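Unit 6 Notes: Storage Tiers and Moving Records to the Cloud

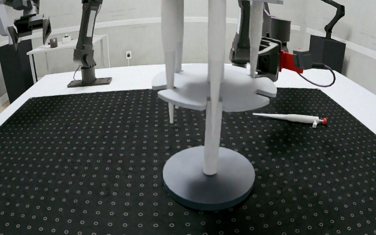 Welcome to my favorite unit! Storage tiering is the practice of keeping data on different kinds of storage depending on how often it gets used, and once you start thinking this way you'll see savings everywhere. Our running case is Prallby, a county lab network that keeps its results in a system called Zarei. Think of the hot tier as a pipette stand, with each tool hanging in its own notch, tip down, ready to grab. The cold tier is the box in the basement. Both are good storage, and most of the skill is in deciding what goes where.

Some terms you need before the exercise:

Hot tier – fast reads, highest monthly price, no retrieval fee.
Cool tier – cheaper to hold, small fee each time you read.
Archive tier – cheapest by far, but a read can take hours.

Prallby's rule is simple. A record stays hot for 90 days after its last read, then drops to cool. After 18 months without a read it goes to archive. The rule runs every night at 2 a.m., and any record on legal hold is skipped.

Now the fun part, the migration itself. The team moved a test batch of 1037 records out of Zarei using a transfer tool named Jevar. They split it into groups of 500, so the last group held only 37. Why bother splitting? If a group fails its checksum test, you resend that group and leave the others alone. Please work this through on paper before lab, it really does click once you draw the arrows!

Watch out for last-read dates. A plain copy can reset them, and then every old record looks brand new and sits in the hot tier running up the bill – a classic mistake, and a pricey one. Jevar has a setting to carry the dates over, but it's off by default.

For next time: write a tiering rule for an office that reads its files heavily every March and hardly touches them after that. Would you use Prallby's 90 days? Bring a rough cost sketch.

Related items
Unit 5 Notes: Backups and Snapshots
Unit 7 Notes: Who Holds the Keys? Encryption at Rest
Lab Sheet: Setting Up Your Trirnis Account
Reading List, Public Sector Cloud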